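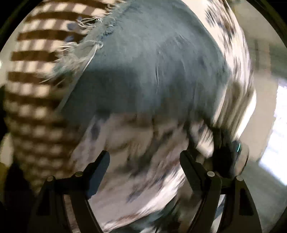 Plasitz, 18 December 2019

Denim is a cotton cloth woven so that the colored threads sit mostly on one face and the pale ones mostly on the other. I've been folding, patching, washing and arguing about it for most of my adult life, so when the people who run this household encyclopedia asked who wanted the entry on worn denim, I had my hand up before they finished the question. What follows covers the cloth itself, how it fades and frays, and what to do with it once it lands in the laundry pile with everything else you own.

The name

The usual story is that "denim" comes from the French "serge de Nîmes," a sturdy cloth from the city of Nîmes. "Jeans" is usually traced to Genoa, where another tough cloth came from. Word historians still pick at the first one, as far as I can tell, and I'm happy to let them. In everyday American English, denim is the cloth and jeans are the pants, although my grandmother called the whole category "dungarees" until the day she stopped doing laundry.

How the cloth is made

Every woven cloth has two sets of threads. The warp runs the long way on the loom, and the weft goes back and forth across it. In classic denim the warp is dyed blue and the weft is left undyed. The weave is a twill, meaning each weft thread passes under two or more warp threads before it goes over one, and each row is shifted a step sideways from the one before. The shift gives you the slanting lines you can see if you hold a pant leg up close. Turn the cloth over and it looks much paler, thanks to all that white weft.

Indigo is the traditional dye. It's an odd one! The yarn comes out of the vat looking greenish and turns blue as the air gets to it. Indigo also doesn't soak well into the middle of a cotton thread. It sits near the outside, in layers, and a lot of what people love about old denim comes down to that one fact.

Fading

As the outside of each thread rubs away, the white core starts to show. Wherever the cloth is bent, sat on or scraped, it goes pale first, and the spots that stay tucked away hold their color longer. A pair of pants that began nearly navy can end up a soft, dusty blue with darker patches here and there, and two pairs bought together on the same afternoon will fade in different places if different people wear them. Washing speeds things up. So does sun. I have a jacket that spent one February on a hook by a south window and now has one shoulder noticeably lighter than the other (I tell people I bought it that way).

Factories do their own fading before the cloth reaches the store, with stones, enzymes, lasers, sandpaper and so on. I can't always tell the difference anymore. Mahfuz Mridha, who ran the mending table at the Kisska market hall for years, claimed he could, and he did it by looking at the back of the knee. If the creases there looked too even, he'd just shake his head and hand them back.

Fraying

A frayed edge is what you get when denim is cut across and left without a hem. Threads running along the cut have nothing to hold them in, so they work loose and fall away, and the ones left behind stick out like a fringe. Cut across a pant leg and the threads that slip out are the pale weft, while the fringe itself is mostly blue warp, often faded nearly to white by then. In practice you end up with both colors tangled up together, and after a few trips through the dryer the whole thing looks like a small bird got at it.

Some people want that look and some people want it to stop. If you want it to stop, run a line of straight stitching a short way up from the edge. The fringe will grow until it meets the stitching and then quit, more or less. I've also used a narrow zigzag, which holds better on thin cloth. Clear glue gets recommended a lot and I don't care for it — it goes stiff, and it scratches.

If you want the fray, cut the edge, wash it, and trim off the long strings once it comes out. Please trim them! Don't pull. A long thread that's still woven in at one end will pucker the cloth all the way along, and then you have a problem you didn't have before.

Weight

Denim is sold by weight, given in the United States as ounces per square yard. Shirts and summer dresses use the light kinds, regular jeans sit in the middle, and the heavy stuff is for work clothes and for enthusiasts who enjoy pants that can stand up in the corner without them. Old denim that has been washed many times gets softer and drapes in rounded folds. New heavy denim would sooner make a sharp corner. For quilts and bags I'd take the old stuff every time.

Denim next to other fabrics

Now we get to the part that I think matters most at home, since hardly anyone keeps denim by itself. It gets rolled up with blouses, pillowcases, scarves, printed cottons, whatever was on the chair. A faded blue scrap against a white print with blue-gray and navy blotches is one of my favorite sights in a scrap basket, and it's a combination quilters come back to again and again. The colors agree with each other, and a busy print hides the lint.

There are two things to watch. The first is color. New denim sheds indigo, both in the wash and by plain rubbing (the trade calls that crocking), and a white print will pick it up. Iresha Pramanik and I once lost a perfectly nice tablecloth this way, wrapped around a stack of new jeans for a move, and the blue never came all the way out. Old denim that has already given up most of its dye is far less trouble, but I'd still test it. Rub a damp white rag hard on an inside seam and look at the rag.

The second is weight. A heavy fabric and a light one don't dry at the same speed or shrink by the same amount. If you're going to sew them together, wash both first, and wash them hot if you ever plan to wash the finished thing hot. I skipped this step on a cushion cover and it came out of the dryer shaped like a pear.

Washing

Turn denim inside out, close the zipper, use cool water, and keep it with dark things for the first few washes. After that I relax quite a bit. There's a whole school of thought about never washing jeans, or putting them in the freezer, and I've read all of it with great interest and then washed my jeans. Hang them by the waistband if you have the room. Frayed pieces go in a mesh bag, or else the strings will find a bra hook and you'll be there all evening.

Folding and storing

Denim is bulky, and bunching it up makes it bulkier. For pants, lay one leg over the other, smooth them from the waist down, and fold in half and in half again. Put the heavy pieces at the bottom of the stack and the printed cottons on top. Scraps are different, and I've never found a way to fold them that I would stick with. I roll them. Sunil Talukder irons his and files them upright by shade, and his shelves look wonderful, and I'm not going to do it.

The Saha community closet, where I help sort, took in 1,803 pieces of clothing last year, and 505 of them were denim. Of those, 121 were too far gone to hand out as clothes, so they went to the scrap bins. The bins empty fast. Spyros Gkikas takes the thickest pieces for tool rolls, and the school takes pretty much anything with a pocket still on it.

Uses for old denim

Patches come first, naturally, and the best patch for a faded pair is another faded pair, matched on the pale side as well as the blue. After that: pot holders (use 2 layers with batting between them), bag bottoms, aprons, knee pads for the garden, draft stoppers, pencil cases, and rag rugs if your hands are strong. A denim back on a light printed quilt makes a good picnic blanket, though it's a lot to carry. Tharindu Nanayakkara cuts the side seams out whole and uses them to tie up tomatoes, and they last him several summers.

Seams are also worth saving for bag handles. They're already doubled and stitched, and they take a pull very well. Just don't try to sew across one with an ordinary needle. Get the packet marked for jeans, go slowly over the hump, and turn the wheel by hand for the last few stitches.

See also: Chambray; Crocking; Hems, raw; Indigo; Scrap baskets; Gisell stitch; Twill.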